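Setting Up the Ernik Hand Gripper Before Your First Recording
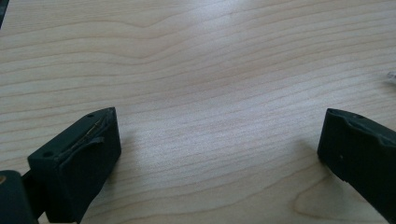

Fingers open over a wooden tabletop, nothing between them.

These steps cover the Ernik kit as sold by Carrilho, with the Govport recording app. Allow 17 minutes the first time.

1. Clear a flat table. A pale top works fine, but a glossy one throws back overhead light. If the middle of the view looks washed out, turn the table or dim the lamp above it.

2. Charge the handle, then hold the power button for four seconds. The app lists the unit by the last digits of its serial number. Ours came up as 3692.

3. Open the fingers all the way and leave them there. Tap Zero in the app. Both fingers should show in the lower part of the view, one on each side, with bare table in the gap.

4. Squeeze until the fingers meet, then tap Closed. Let go slowly.

5. Repeat steps 3 and 4 if the width reading drifts. On our unit it drifted once, after a finger swap - tightening the screws fixed it.

6. Record a short test with a block or a cup and play it back before doing anything longer.

The kit costs $159 without the case. Spare fingers are sold in pairs. Nidbridge makes a cheaper set that fits the same mount, but you have to run the zero step again every time you change over.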